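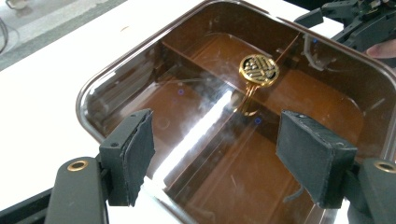 Gold-colored ring with a black-and-gold patterned face, resting on the divider bar in the tank.

Lougher Bench Cleaner

Small stainless-steel ultrasonic tank for rings, chains, watch bracelets and other small metal pieces. Suitable for a repair bench, a shop counter or a utility room at home.

Item: Lougher bench cleaner, single tank
Supplied by: Netthorpe
Availability: in stock, ships from our Oltdale warehouse

Overview

The Lougher is the smallest cleaner we carry with a full-depth tank. The tank is rectangular with rounded corners, so there are no tight seams for polishing compound and grit to settle in, and it wipes out easily with a soft cloth. It runs on ordinary wall current and takes up less room than a toaster oven.

Most customers buy it for jewelry. It loosens hand lotion, soap film, skin oil and old polish from the places a brush has trouble reaching, such as the back of a signet ring, the inside of a pierced setting or the links of a chain. It does not remove scratches and it will not bring back worn plating. A piece that is dull from wear will need polishing afterward.

What is in the box

Cleaner with fitted tank
Divider bar
Lid
Power cord
Measuring cup
Printed instructions

The divider bar

The bar lies across the tank and gives you a back section and a front section. It lifts out and can be set at whatever angle suits the work. You can rest a ring against it with the face up and the band down in the liquid, or use it to keep two customers' pieces apart during the same run. It is loose by design. Take it out before emptying the tank so that it doesn't drop into the sink.

Filling and running

1. Set the cleaner on a level surface, unplugged.
2. Fill with warm tap water to the line. Don't run the cleaner dry.
3. Add one capful of Prudach concentrate and stir.
4. Run the tank empty of jewelry for 2 minutes to drive the air out of the fresh solution.
5. Place the pieces in the tank. Keep them off the bottom where you can.
6. Run for 4 minutes and check. Heavily soiled pieces can go up to 8 minutes.
7. Lift out, rinse under clean water and dry with a lint-free cloth.

Turn the cleaner off before putting your fingers in the liquid. After 20 minutes of continuous running, let it rest with the lid off.

Changing the solution

Change it at the end of each working day, or sooner if a layer of dirt has formed on the bottom. Don't pour it down the drain until you have checked that every small part is accounted for. A strainer over the sink is a good habit when you are cleaning anything with stones.

What not to put in the tank

Pearls, opals, turquoise, coral, amber and emeralds should be cleaned by hand. The same goes for stones that have been glued in, filled or dyed. Enamel and painted or inlaid faces vary a great deal. If you don't know how the dark areas of a pattern were made, wipe the piece with a damp cloth and leave it out of the tank. Watch bracelets are fine once they are off the case. Complete watches should not go in, including those marked water resistant.

Check prongs and settings under a loupe first. A stone that was held in place by dirt can come free during cleaning.

Notes from the repair bench

Hywel Samuel has used the Lougher in our own workshop through two December rushes. He runs plain gold bands for the shorter time and gives older signet rings a second pass with fresh solution. He also suggests doing silver and gold in separate batches, and keeping steel tools out of the tank completely, as they can mark it.

Care

Wipe the tank dry after emptying. White spots from hard water come off with a little diluted vinegar, followed by a rinse. Don't use steel wool, scouring powder or bleach. The outside of the housing can be wiped with a damp cloth but must not be put under running water.

Warranty and returns

The cleaner is covered for 2 years against faults in parts and workmanship. Damage from running it dry or from solvents is not covered. Unused cleaners can be returned in the original packaging. Please empty and dry the tank before sending one in for service, and take out the divider bar unless that is the part with the problem.

Also available

Prudach concentrate, single bottle or case
Replacement divider bar
Replacement lid
Fine mesh basket for earrings and loose findings
Lint-free drying cloths, pack of 20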